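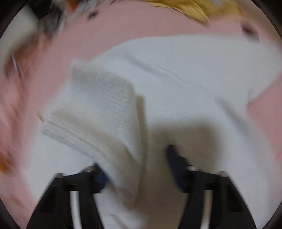 White top with a ribbed knit fold, spread out on the pink sheet.

Progress report to the Eltance small grants fund, August 18, 2021

Hello all, and thank you for being so patient with me! I know this was meant to reach you sooner, but the sorting rather took over the house.

You gave us 200 pounds for the Tunstall clothes share, and most of it has gone on storage boxes, labels and a decent fabric shaver. We've had 700 garments in since January, which is far more than I'd planned for (my spare cupboard has given up). The whites are the slowest. Every seam and hem gets looked at before anything is folded, and a mark you'd never notice on navy shows up a mile off on a plain white top.

Gosetti, the dry cleaner's on the high street, has agreed to take 8 of the heavier coats free of charge, and Netari Hall is lending us its side room for the autumn giveaway – a big relief! 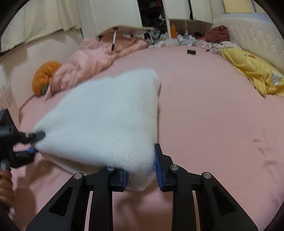 Knitwear is what I most want to talk to you about, as it's where the plan has changed. I'd put it down as a quick job, and it's anything but. Fluffy white knits like this one can't just be shaken and stacked like T-shirts, so I lay them on the bed and ease the corners out until they sit properly, then fold them loosely with tissue. The pink fitted sheet is handy for it, as pale knits stand out nicely against it and I can spot a pulled stitch. I'd like to move what's left of the label money over to tissue and cedar blocks, if you're happy with that.

Still to do: the children's coats, two boxes of scarves and the size labels for the rails. I'll send the receipts separately once I've found the one for the boxes.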